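Chapter 3
Baskets, Bins, and Boards: Giving Small Things a Place

I used to think storage was the dull part of keeping house. You cook, you clean, you have people over, and somewhere in between you shove things into cupboards. Then I moved into a rented kitchen on Kumeno Street with exactly 2 cupboards (one of them mostly pipe!) and I had to learn this stuff properly. So this chapter is a bit personal. Bear with me, and keep your workbook open to the page with the blank grid, you'll want it by the second section.

In Chapter 2 we talked about sorting: what stays, what goes, what gets moved to another room. Now we get to the containers themselves. My students always want to start here, and I always make them wait, and they always grumble. I grumbled too when I took the Requena course years ago and wasn't allowed near a basket until week three.

What you'll cover in this chapter

How to read a container: its opening, its walls, its floor
Open mesh against closed plastic, and when I'd pick each
Clearing a work surface before you place anything
Nesting, stacking, and covering
The Perkeo shelf exercise (26 items, one shelf, good luck)

Words to know

Open-mesh: made of rods or wires with gaps between them, so air and light pass through.
Translucent: lets light through but blurs what's behind it. Frosted tubs are the usual case.
Footprint: the patch of shelf or table a container takes up, whatever its height.
Rim: the top edge. A thick rim is nicer on your hands and keeps a basket from twisting when you lift it full.
Staging surface: the clear spot where you set things down while you decide.

Starting with the surface

I'm a little fussy about staging surfaces. At home I lay a plain pale board over the table before I sort anything, and I've talked plenty of friends into doing the same. Small items show up well against it, crumbs too, and when I'm finished I can lift the whole thing away and wipe it down at the sink. An old tray works. So does a big sheet of paper taped at the corners, though mine always tears by the end of the afternoon.

Take everything off it first. I mean everything, the mail, the mug, the one battery that may or may not be dead. Then bring over just the container you're working with and one thing you'd like to store. A white wire basket and a frosted plastic tub make a good first pair, so that's the pair we'll use for most of this chapter.
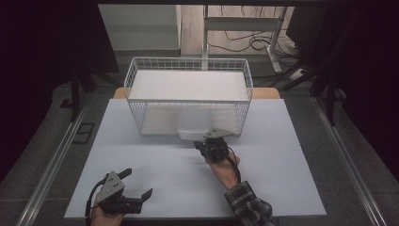
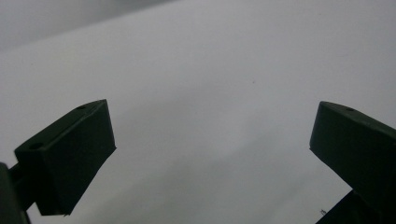 Reading a container

Back to our pair. A wire basket tells you a lot before you've put anything in it. You can see the contents from the side, which I love for onions and dish towels and hate for tea bags, which poke through. Ours is longer than it is deep, and I'd run the long side left to right on a shelf so I'm not reaching past the front row for whatever got pushed to the back. (Deep and narrow suits a drawer better. We'll come to drawers in Chapter 5.)

The tub is the opposite sort of creature. Solid walls, no gaps, good for anything that spills or rolls. You lose some visibility with the frosted kind, so I label mine. Masking tape and a marker, nothing fancy.

Flat panels deserve a word as well. Set one in the bottom of a mesh basket and small things stop tipping over on the wires. Lay one across the top and you've got a light cover, or a place for a folded cloth. Please don't pile cans on it. I did that once with an Iseo basket I was very fond of and bent the rim for good.

Try it now

1. Clear your staging surface completely.
2. Choose one open container and one closed or solid-sided one.
3. Measure the footprint of each in millimeters and write both in your grid. If either one is longer than 300 mm, check your shelf before you go any further.
4. Hold the smaller container against the front of the larger one, then try it inside, then on top. Note which position leaves you the most usable shelf.
5. Do step 4 again with the larger one turned sideways, and keep your notes for the Perkeo exercise.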